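ok thread bc I keep getting asked. the no-bake pumpkin oat bars. dairy free, no refined sugar, 8 ingredients, and yes you can make them in May, canned pumpkin exists all year

1/ base first. oats, almond flour, dates, melted coconut oil, pinch of salt. blitz till it clumps when you squeeze it. if it wont clump, one more date. press HARD into the pan. harder than that
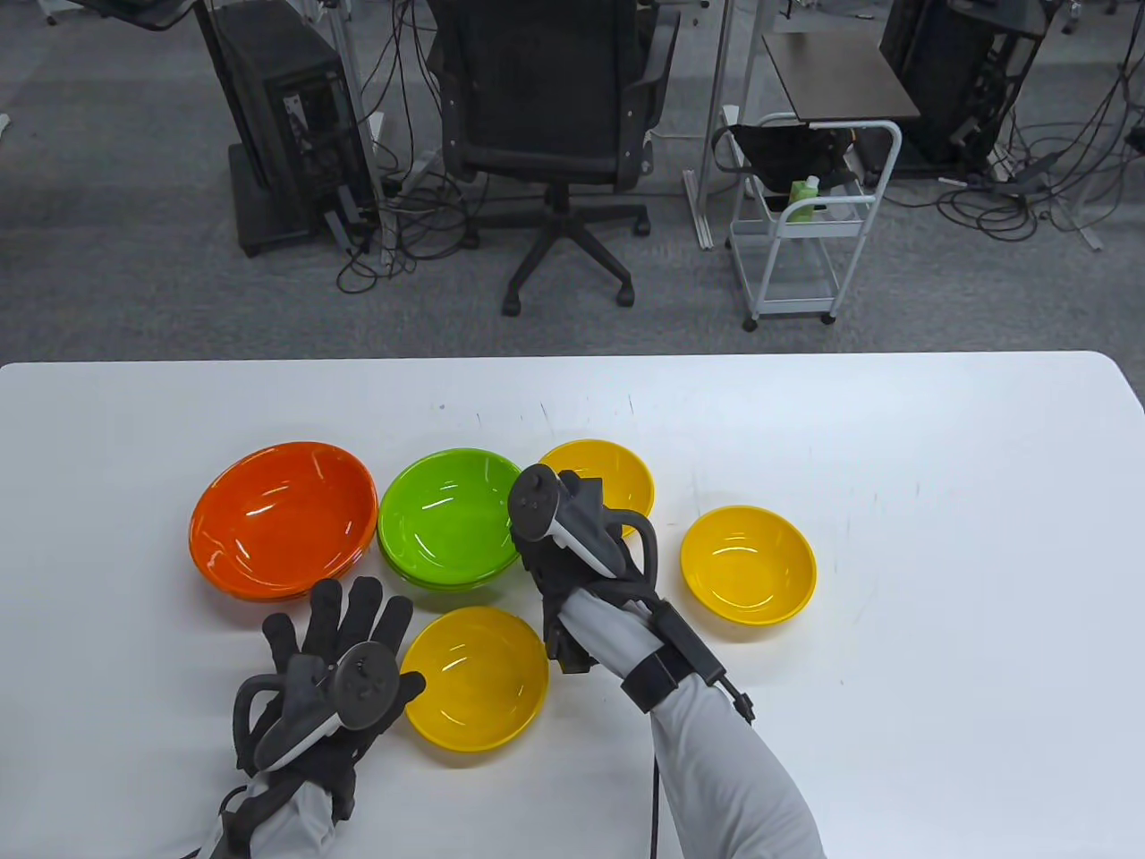 2/ filling. soaked cashews, pumpkin, maple syrup. soak the cashews 4 hours or do the boiling water cheat, I always do the cheat. blend longer than you think. then keep going

3/ my blender is an old Doletti, it screams, it works. scrape the sides 5 times minimum. grainy filling = you got bored and stopped early. ask me how I know

4/ sweetness. go easy on the maple at first, taste, add more. cold dulls it so it shoud taste a tiny bit too sweet in the blender

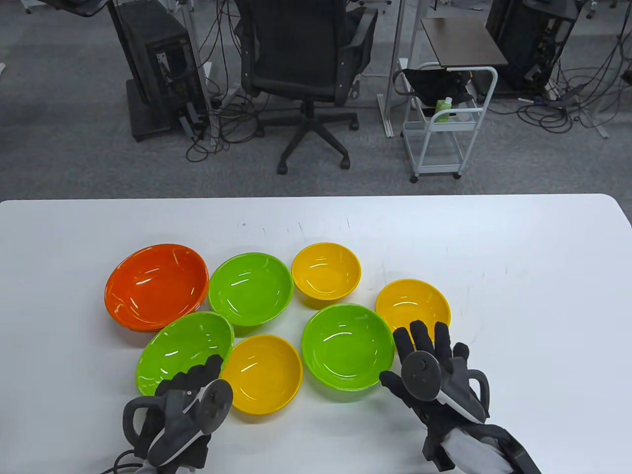

Anselmo Pacheco wants to know if sunflower seeds work in place of the cashews, his kid can't have nuts. yes!! same weight, soak them longer, and swap the almond flour for more oats. flavor is a bit earthier so I'd add cinnamon (not in my 8, but go for it)

5/ pour, smooth the top, bang the pan on the counter. freezer till firm. NOT the fridge, fridge gives you pudding. good pudding but still

6/ on coconut oil. refined if you don't want it tasting like sunscreen. I get the Ayala one, big tub, lasts me forever
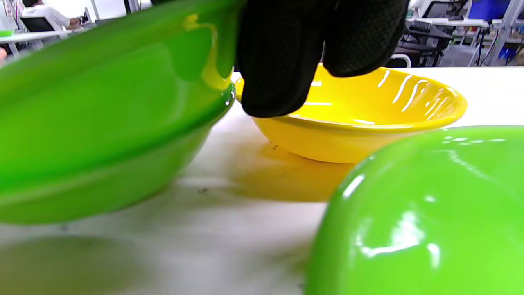 and measure it melted, not solid, I messed that up back in November and the base set like a roof tile. had to saw at it. we ate it anyway

7/ cutting. hot knife, wipe between cuts, let the slab sit out till the edges give a little. cut it straight from the freezer and it cracks right down the middle

8/ they keep a month frozen, parchment between layers. mine have never made it a month

someone asked for weights, I only wrote down one: 600 grams of pumpkin if you double it. rest is cups, sorry, will weigh it all next time I make a batch

chocolate version next, still fighting with the base on that one. too crumbly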